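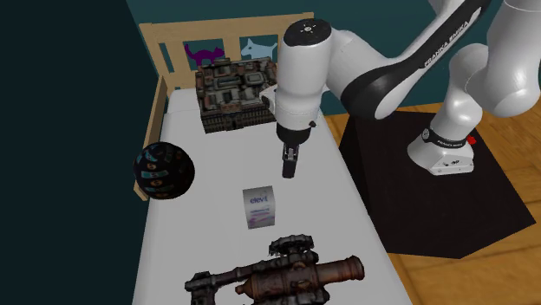

**Random objects on the bed scene: keep all episodes, or filter them first?**

**pelmeni_joint** · 24 December 2025, 10:42

Good morning to all. I collect simulated pick-and-place episodes for a small policy, with Brusero for the scenes and the Osska teleoperation plugin for the arm. Until October I used only one table scene. Now I use the bedroom scene also, where the arm stands on its black mat on the floor and reaches over the side of the bed.

My question is about the objects. The sampler takes them from the whole asset library, without any thinking about what belongs in a bedroom. So I get a cannon, an old building in miniature, a small "elevit" box, a ball with printed shapes. For the arm it is only geometry, I know. But my colleague at Floltley says that I teach the model a world which does not exist, and I should filter the library to household things before I record more.

I have 200 episodes in the bed scene so far. Before I throw away any of them I would like to hear from people who made both kinds of dataset.

Settings, in case they matter:

- Franka arm, parallel gripper, fixed base
- 3 cameras, one of them at the wrist
- object poses sampled fresh at each reset
- one instruction per episode, written from a template

---

**gradient_goat**

Keep them. I had the same discussion two years ago with my own group and we filtered, and I regret it. After filtering, the policy knew very well that the small upright thing is the target, as most of our household assets were small and upright. When we gave it something long, it went to the wrong place with great confidence.

What did your template say for the cannon? If it says only "pick up the object", you have a bigger problem than the library.

---

**pelmeni_joint**

> What did your template say for the cannon?

"Pick up the [asset name] and place it near the headboard." The asset names come from the library. Some are good and some are terrible. There was one called "prop_old_02_final". I changed it by hand.

---

**lowpass_lena**

I do not agree with the goat. Variety of shape is good, but a thing the gripper cannot hold is not variety. A building model like this one is wider than the fingers can open, if your scale is right. So in every episode where it is the target, the person who drives the arm must find some trick with an edge or a roof corner. You then have demonstrations of tricks. The policy does not learn that these are tricks, it learns that this is how one takes things.

My rule: each asset gets a flag "can be a target" or "only clutter". The building is clutter. The cannon you can maybe take by the barrel. A ball depends on its diameter.

---

**gradient_goat**

I can accept the flag. It is not the same as what the Floltley colleague wants, which is to remove things for being strange.

---

**pelmeni_joint**

The flag sounds reasonable and I can add it this evening. Here is one moment from another layout of the same room, so you can see what I would call a clean grasp.
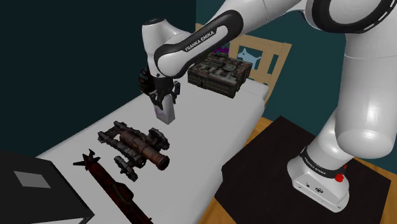
*Small pale block as target; cannon, building and spiked club as clutter.*

In a case like this I have no doubt about the episode. The part I worry about is the clutter. Should I limit how near to the target it can be?

---

**hinge_and_bracket**

I would not limit it everywhere. If all your targets have free space on every side, the policy will never see a blocked approach. We do it in Hämmerli like this: for most resets the sampler keeps a distance, and for the others it is allowed to put things almost touching. You write the mode in the metadata and then you can look later if it helped.

One other remark. Your sheet is a smooth surface with no wrinkles. A real bed is soft, things sink in it a little and they tilt. If you plan to move to hardware, this will hurt you more than any cannon.

---

**pelmeni_joint**

The mattress is a rigid body, yes. I tried the soft one from the library and the simulation became very slow, and the objects were shaking when nothing touched them. For now I treat the bed as a table with a headboard. There is no plan for hardware before the summer.

---

**lowpass_lena**

Then write it in the dataset card, in plain words: "rigid mattress". I once spent 13 days looking for a bug in my own grasp code, and the reason was a cushion in someone else's dataset which was as hard as a stone. The card did not mention it.

---

**tall_kettle**

I have a question from the beginner side, sorry if it is too simple. When the person misses the object at the first try and then takes it at the second, do you keep this episode or delete it?

---

**hinge_and_bracket**

@tall_kettle Keep, but mark it. A recovery is useful material. What I delete is when the operator was waiting in the air for a long time to think, or was talking with somebody. There the arm stands still and the policy learns to stand still also.

---

**gradient_goat**

I trim the waiting instead of deleting the episode. But one must be careful, a hard cut in the middle gives a jump in the joint positions. I cut only when the arm did not move between the two points.

---

**lowpass_lena**

Trimming changes the time base. If your model uses velocity as input, please do not do it. We will not agree on this one, we had the same argument in the other thread.

---

**gradient_goat**

Correct, and I was right there too :)

---

**pelmeni_joint**

Thank you all. What I will do now:

1. Add the target/clutter flag to the library, by hand. I expect this takes the evening.
2. Go through the old episodes and move those with a clutter-only target to a separate folder. I do not delete them yet.
3. Use the two distance modes for new resets and save the mode with the episode.
4. Mark recoveries. No trimming for the moment, my model has velocity in the input.
5. Write "rigid mattress" in the card.

I also want to train two times with the same budget, 100 episodes with the full library and 100 with household objects only, and compare them on objects that neither has seen. The household set I must still record. My colleague agreed to this test, so at least we have stopped discussing it at lunch.

---

**hinge_and_bracket**

Use more than one seed for the training, please. With sets of this size the difference between seeds can be larger than the effect you look for. And keep the same operator for both sets if it is possible. Mine are recognizable from the trajectories alone, one of them always comes from the left.

---

**pelmeni_joint**

It will be the same operator, it is me for both. I did not think about the seeds. I will post the numbers in this thread when I have them, probably in January.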